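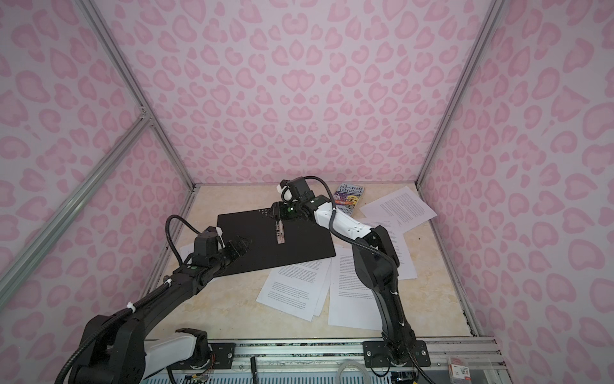

I reran the accommodation numbers for the Bredow office in January. Tove Ragnarsson keeps the request log, and she sent me the last 20 entries with names removed.

Median time from request to approval was 16 days. Screen reader licenses took 2. Schedule changes were slowest, mostly waiting on a second signature from the department head.

I dropped one entry, a transfer from Trerkurik with no start date. Adding it back moves nothing much.

Next I want the same log for part-time staff, who file on a different form.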